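The tide gauge at Skukholm had read 30 millimeters high since June, and Kosmas Theodorakopoulos was sent to find out why.

He took the morning boat from Grondside with a level, a staff, two tripods and a box of brass bolts. The gauge stood in a concrete hut at the end of the pier. It consisted of a float, a wire, a drum and a pen. The float sat in a stilling well 200 millimeters across. He measured the well, cleaned the intake and ran the pen through its full travel. The instrument was correct.

He then leveled from the hut to the benchmark on the church step, a distance of 3000 meters by the road. He closed the loop twice. The hut agreed with the benchmark on both runs.
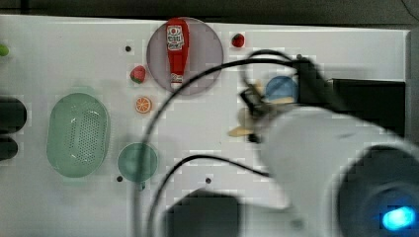
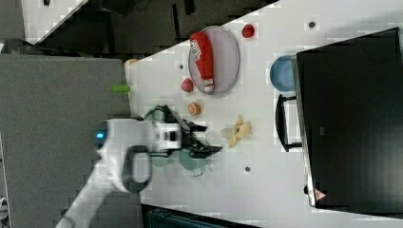
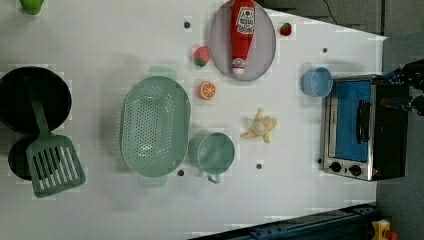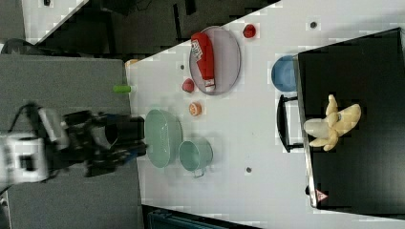 "So it's the sea," said Zacharopoulos, who kept the pier and had carried the staff.

"The sea is the same at Braduvum. I have their sheets."

"Then it's your step."

Kosmas considered this. The benchmark had been cut 100 years earlier and had never been tied to anything off the island. If the step had gone down, the hut had gone down with it, and the pier, and the road between them. A level could not detect that. It compared one part of Skukholm with another.

He wrote the figures in the book in pencil and ruled a line under them. In the column for remarks he put: instrument sound, benchmark stable relative to gauge, cause external to both.

"What does that mean?" Zacharopoulos asked.

"It means the island is lower than it was."

"All of it?"

"All of it that I measured."

Zacharopoulos looked at the staff, then wiped the mud from its foot and slid the sections together. He asked whether the boat would still come at four. Kosmas said that it would, and that the ramp would need to be set one notch up. They walked down and set it. The pin was stiff, and Kosmas hit it twice with the hammer from the bolt box before it went in.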